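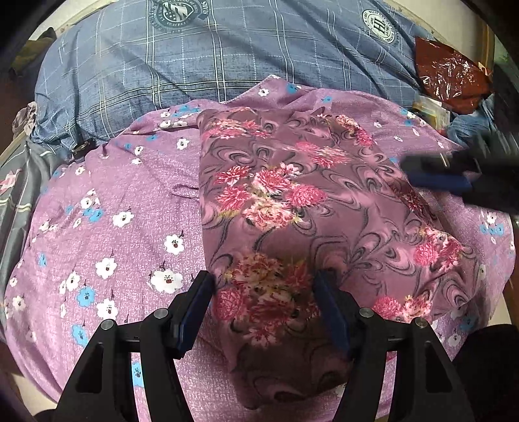

Siobhán Hegarty schreibt, bei ihr scheitere das Zusammenlegen nie am Falten selbst, immer am ersten Griff: Wer den Stoff mitten in der Fläche packe, ziehe die Falte nur mit. Das deckt sich mit dem, was beim Projekt Pridholm herausgekommen ist. Dort wurde mit handgeführten Greifern Wäsche auf dem Bett gefaltet, und aus den Aufnahmen sollte ein Roboter die Bewegungen lernen.

Ausgewertet wurden 896 Durchgänge. Bei 228 davon lag der erste Griff mehr als 30 Millimeter vom Rand entfernt, und in 131 dieser Fälle musste neu angesetzt werden. Griffe direkt an der Kante kamen meist mit einem Ansatz aus. Das gelernte Modell machte später denselben Fehler, solange die schlechten Durchgänge im Material blieben. Ohne sie griff es häufiger an der Kante zu.

Für den Haushalt lässt sich daraus einiges übernehmen:

Zuerst die nächstliegende Kante suchen, auch wenn das Tuch zerknüllt ist.

Mit der zweiten Hand an derselben Kante greifen und den Stoff zwischen den Händen spannen.

Gemusterte Tücher auf gemusterter Bettwäsche langsamer angehen. Auch die Kantenerkennung lag hier öfter daneben.

Dünne Baumwolle kurz anheben und ablegen, dann erst glatt streichen.

Frottee wurde nicht untersucht. Osaze Ezeani will im Juni Spannbettlaken nachreichen.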